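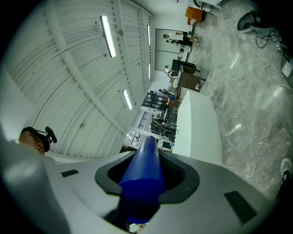 Korkor Lamptey would happily have stayed under the new lights until midnight, and she told everyone so on opening night at the Tundgate hall. After years of squinting through craft evenings in the old annex, she said, she could finally thread a needle on the first try!

The big room opened its doors on April 29, 2022, and what a turnout it was. Up to 500 people came through during the evening, plenty of them straight from work, and the line for Gladys Cárdenas's bean soup stretched back to the coat racks (she had made nine pots and every one was scraped clean).

The white metal ceiling and its long fluorescent lights got a lot of admiring looks. Tetteh Osei, who drew up the plans, kept the ceiling panels uncovered so the room would stay tall and bright, and it really does feel wonderful to walk into. Sound carries a bit, as the Otton choir found out in its opening number, but the singers loved it and went straight into a second song.

Regular sessions start in June, with crafts, table tennis and a repair bench run by Zane Lepik. A season pass costs $5, and Selorm Odoi is taking names at the front desk. The repair bench is already filling up fast, so bring that wobbly lamp early.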